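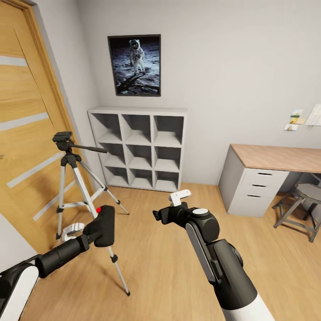 Villca back up after 37 hours down, Cistwood crew says grippers were the trouble

CISTWOOD - The simulated two-arm cell that Ekel runs out of its Cistwood office is working again after an outage of 37 hours, the company said in a short note this afternoon. The cell, called Villca, had been pulled from service when both grippers started closing in the wrong place over the floor. No date yet for when outside teams get their full time slots back. More on that below.

Quick background for anyone who missed the last item. Villca exists only in software. It is a pair of arms in a small rendered room, and the arms are driven by people at operator stations or by whatever control program a team wants to try out. Ekel looks after it the way a shop looks after a real cell, with a log, a start-up check and a crew on call. Teams book it by the hour. Most of the bookings are floor pickup jobs, small things lying on the boards that have to be reached, closed on and lifted.

Floor jobs are what broke.

According to the crew's log, the first complaint came in a little before lunch. An operator reported the left gripper stopping high. Fingers shut on air. The right one was tried next and it stopped high too, by less. The operator restarted the room, got the same thing, and put in a ticket. By mid afternoon there were more tickets, and the crew took Villca off the booking page.

What they found was two faults, one on top of the other, and that is why it took so long.

The first was in the floor itself. In a simulated room there is the floor you see and then there is the floor the arms can hit, and they are kept as separate things. A February update to the room had swapped in a new wood floor with longer planks. The visible one went in fine. The contact layer under it was saved at the old height, a hair above the boards. So the fingertips were landing on something invisible and stopping there, and from the operator's seat it looked like the arm just gave up.

Nobody caught it at the time. The standard start-up check is done with the arms up in front of them, over open space, and never touches down. Ekel says a touchdown step has now been added.

The second fault was in the wrist views. Each arm has a close-up view that looks down past the fingers, and operators lean on it hard for anything on the floor. From the main view the gripper itself tends to hide whatever is small and low. The two wrist views had picked up a small tilt somewhere along the line. The crew thinks it came in with the same update but the log doesn't prove that, and they wrote "cause not known" in the ticket, which is fair enough.
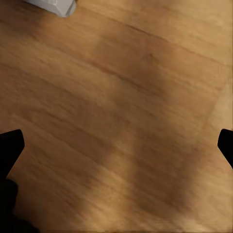 With a tilted wrist view the target drifts off toward a corner as the arm comes down. Operators steer to get it back between the fingers, the arm swings wide, then they steer again. Do that over a plank floor with the grain sliding past and it is easy to lose track of which way you are going. One of the tickets said just "seasick." Another said the object "keeps running away," which the crew at first read as a physics problem, and they spent part of the evening looking at friction settings that turned out to be fine.

So, the repair. In order, from the log:

Bookings closed and the room saved as it was, faults and all, so there would be something to compare with.

Contact floor deleted and rebuilt from the visible one. Checked by bringing each gripper straight down, fingers open, in the near part of the room, then as far forward as the arm goes.

Friction put back to where it was before the evening's detour.

Wrist views lined up again, left arm first. The method is old fashioned. Open the fingers wide, look at the two tips in the view, and turn the view until they sit level with one another. Then move over a board seam and see if it stays straight while the arm drops. If it creeps, start over. The left arm took most of a night. The right was done before breakfast.

Both grippers closed on nothing, opened, closed again, and the finger positions read back against the settings file.

The last step was the long one, a soak run. Villca was left to do pickup attempts on its own with the stock control program, 2000 of them, the arms trading off. The crew wanted to see the miss rate settle before they let anybody back in. Before the repair the same program had been getting 68 percent of its floor pickups in the runs logged that morning. Ekel did not give out the number for after. Asked for it, the company said the run had "cleared the bar" and that the full figures would go up with the next release notes. We'll post them when they do.

It was also not a clean soak run. The program stopped 2 times, both on the left side of the room where there's a camera tripod standing by the door. The legs spread out a good way across the floor and the left arm has to work close to the front one. Both stops were the collision guard doing its job, the crew says, and neither is related to the floor. They have not moved the tripod. Moving anything in the room means every team's saved starts have to be checked again, and some of the teams using the cell want a leg or two in the way. It is a harder job and they like it for that.

There is a note in the log asking for a second copy of the room with the tripod gone. No answer to it yet.

Clisow, the software outfit that supplies the room files, sent out a short statement saying it had fixed the contact layer in its own master copy and that anyone else running the new floor should download it again. It did not say how many other sites have it. If you are on the February room and your fingertips stop short of the boards, that's your fault most likely. (To be clear, the fault in the file. Not yours.)

For teams with the bad file who can't download right away, Ekel posted a stopgap. Lower the pickup height by hand in the task settings till the fingertips touch the visible floor, and turn the contact warning down. It works but it's ugly, and any recordings made that way should be marked, the crew says. Don't mix them in with good ones. The wrist view tilt has to be fixed by hand at each site in any case, no download for that.

Now the recordings. This is the part the booked teams care about. Everything recorded on Villca between the update and the shutdown has the high contact floor in it. Ekel is not deleting any of it. The sets are being tagged in the archive, and teams can decide for themselves. Runs that stayed up off the floor, say at the shelf or along the desk, should be OK as far as contact goes, though the wrist views in them may be tilted. A tool to level the views after the fact is being talked about. Talked about only.

Hours lost will be credited. Teams do not need to write in, the credit shows up on the account page by itself. If it isn't there by the end of the month, then write in.

Bookings are open again for mornings. Afternoons are still held back for the crew, who want to watch a few more shifts go by with live operators before they call it finished. Start-up now takes longer than it did, on account of the touchdown step, so log in early. Operators are asked to do three things at the start of a slot: touch both grippers down near the front of the room, watch one board seam in each wrist view on the way, and put a line in the log even if all is well. The crew said they had been getting blank logs for weeks and that a few lines of "left one a bit high" would of saved them a night.

Same desk, stool and shelf as before, by the way. A couple of people asked if the room had been rearranged during the outage. It hasn't. Saved starts from before the shutdown will load as normal.

Ekel also said a planned change to softer finger pads, due to go in this week, has been pushed back. The black pads stay on both arms for now. No new date was given, and the crew wants the soak run done over with the new pads before anyone books on them.

Next maintenance window is posted on the Villca page, early morning, arms parked, no bookings.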